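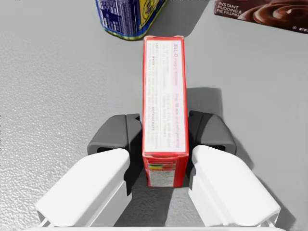

# 手把手教出来的笨

先交代立场：我不反对教机器人干活。我教过，教得腰都直不起来，现在还时不时去教。我反对的是“手把手教”这四个字里那股温情。说这话的人多半在台上，穿着干净的衬衫，背后的幻灯片上有一只大手握着一只小机械手，像描红，像学骑车，像一切我们愿意回忆的童年。

我在 Clondbridge 做遥操作，做了两年。工作内容用一句话能说完：我动手，那边的夹爪跟着动，系统把过程记下来，记够了拿去训练。项目叫 Stondow，名字听着像北欧的家具，内容是让双臂机器人在仿真里收拾杂货。果冻粉盒子、布丁盒子、蓝色的圆罐子，都是你在超市里看也不看就扔进推车的东西。那盒印着 JELL-O 的红盒子，我在屏幕上见过的次数，比我见自己姑妈的次数多得多，而我从没尝过它。

外行听到这里会问：拿个盒子有什么可教的？

问得好。我第一天也这么想。红盒子又高又窄，竖在桌上，两根手指一左一右，往中间一合，完了。四岁小孩都会。然后我合早了，盒子歪了；合晚了，手指从盒子边上蹭过去，它就躺下了。那天下午我拿了 40 次，留下来能用的有 16 条。负责验收的 Mireille Rey 看完记录，只回了我一句：“你的手很有个性。”后来我才明白，在我们这一行，这是差评。

## 它学的是你

说“教机器人拿盒子”，语法上就有毛病。它没有学拿盒子，它学的是我拿盒子。

我有个习惯，夹之前要停一下，停多久看心情。这一停毫无道理，大概是小时候端汤挨过骂。训练出来的模型也停。它走到盒子跟前，手指张着，一动不动，仿佛在思考人生。开会的时候有人指着回放说，看，它在评估抓取位姿。我坐在后排没吭声。它评估什么，它那是我端汤。

同事 Hamisi Rotich 是左撇子，他录的数据里，左臂勤快得像新来的，右臂像等着退休的。我的正好相反。两份数据一混，模型偶尔会让两只手同时伸出去，又同时缩回来，十分客气，像两个人在饭店门口让路。为了治这个毛病，大家加了规则、改了权重，最后的办法是请 Hamisi 多用右手。你看，说是教机器人，被矫正的是 Hamisi。

所谓“专家示范”，我劝各位对前两个字保持戒心。我当专家之前做的是校对。专家的意思是当时坐在那把椅子上的人。

## 失败都到哪里去了

让我真正不舒服的还不是坏习惯，坏习惯谁都有。让我不舒服的是我们只留成功的。

那天下午的 24 条废片，按规定删掉。盒子歪了，删；碰倒了，删；夹起来又滑下去，我眼疾手快补了一把，居然又夹住了，也删，理由是“轨迹不干净”。可那一把恰恰是我全天最像样的手艺。人之所以能在厨房里活下来，靠的就是补那一把。我们把补救的本事剪得干干净净，再把剩下的完美无瑕的东西喂给机器，然后惊讶地发现它一旦偏了两厘米，就像从没见过这个世界一样茫然。

它确实没见过。我们没给它看。

想想我们怎么教孩子写字。哪个老师会把写错的全部烧掉，只给孩子看字帖，然后宣布他已经学会了改错？有，这样的老师也有，我遇到过一位，我的字至今见不得人。

在 2022年5月3日的例会上，我提过把补救的片段单独留一份。会议纪要里写的是“可后续讨论”。纪要这种文体的精妙，我做校对的时候就深有体会。到了九月，又有人提了一遍，用的是英文，配了一张图表，于是通过了。我很高兴，真的，图表画得不错。

## 关于仿真的一点牢骚

有人说，你这是仿真，重来一次又不要钱，发什么牢骚？

不要钱的是机器的那一次，我的那一次还是要钱的，虽然要得不多。每录完一条，场景重置，一切回到起点，只有我的肩膀不重置。最多的一天我录了 105 条，回家拿筷子，手指张开，停了一下。我太太问我在干什么。我说我在评估抓取位姿。

仿真里还有一样东西，我至今不习惯，就是它的耐心。灰桌子，灰背景，远处一片格子地板一直铺到头，没有窗户，没有钟，没有人从你身后走过去问你要不要咖啡。你不动，它就不动。真厨房不是这样的。真厨房里水在开，孩子在喊，盒子底下压着一张去年的停车罚单。我们在一个没有罚单的地方练手艺，再指望它带着这身手艺去过日子。

当然，做过实机的人听了会冷笑。我们有一批人从 Predovby 过来，以前是握着真机械臂的手腕一寸一寸拖着教的，叫拖动示教。他们说起那段日子像老兵说起打仗：电机发烫，关节别着劲，人跪在地上，和一台机器跳一支非常难看的舞。他们觉得我们坐着椅子、戴着护腕，还要叫苦，近乎无耻。我承认。可是他们那种教法有一个好处，我很羡慕：胳膊重不重，顶没顶到东西，手上知道。我隔着屏幕操作，手里那套设备不告诉我这些。夹住没夹住，我全靠看；看的又是一个从上往下的角度，两根白壳子的手指一挡，盒子和指垫之间还剩多少缝，往往要猜。
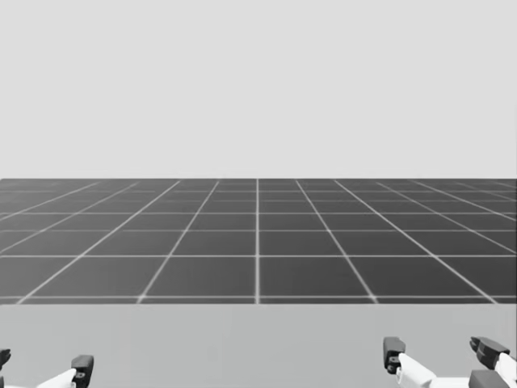 *操作视角：灰色桌面，左右两只张开的夹爪。*

这样一张空桌子，我现在看得比什么都久。桌上有东西的时候，你的注意力有地方去，盒子在那儿，去拿就是了。空着的时候，你才会留意两只手自己的样子：左边那只在画面角落里只冒出一小截，右边那只露得多些，指头都张着。该从哪里开始？先动哪一只？没有任务替你回答，你的怪癖就会替你回答。我的怪癖回答“右边”。

## 那应该怎么办

写到这里，编辑照例会要一点建设性意见。我有几条，都不贵。

示范的人要写名字。一条数据是谁录的，当时录到第几条了，手酸不酸，都该跟着数据走。面粉袋上还印着产地，我们喂给模型的东西却像天上掉下来的。Sang 那边的小组据说已经这么做了，他们的模型出了怪毛病，翻一翻就知道该去找谁谈心。我不怕被找。端汤那件事，我很愿意讲讲。

录的人要多，而且要杂。别老找手稳的。手稳的人教出来的机器，只会在手稳的世界里干活。请几个毛手毛脚的来，请左撇子来，请从来不打游戏的人来，他们会用你想不到的办法把盒子弄倒，再用你想不到的办法把它扶起来。后半句很值钱。

再有，请别在宣传稿里写“它像孩子一样学习”。孩子会顶嘴。孩子看你夹之前停那么一下，会问你为什么停。这个问题我等了两年，屏幕那头没有问过，最后是我太太问的。机器照单全收，连我的犹豫都恭恭敬敬地抄下来，抄得比我本人还像。我没见过这么好的学生，也因此不大信得过它的成绩。

至于我自己，还会接着录。Mireille 上个月说我的手“正常多了”，我不知道该不该谢她。新一轮任务单已经发下来，第一项还是那盒果冻粉。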